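Section 2. Before You Teach Your Hitham the Washstand

We're so glad you want help with the chores, and yes, machines can manage some of them now – just slowly, and with you close by.

1. Lift both Hitham grippers off the charger and squeeze each one gently until the pads meet.
2. Clear a spot for yourself where you can reach the faucet and the soap dish comfortably.
3. Wipe the basin once by hand, start to finish, at the easy pace you'd use any morning.

Note: Soap is still the hard part. A sponge forgives a clumsy grip, but a bar of soap does not.

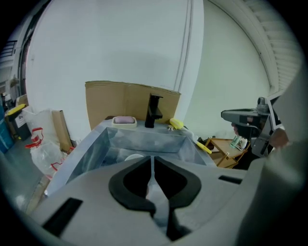 4. Repeat the wipe until the counter reads 100, with a rest whenever you like.

Caution: Keep the handles out of running water. The pads may get damp – the slots on the body may not.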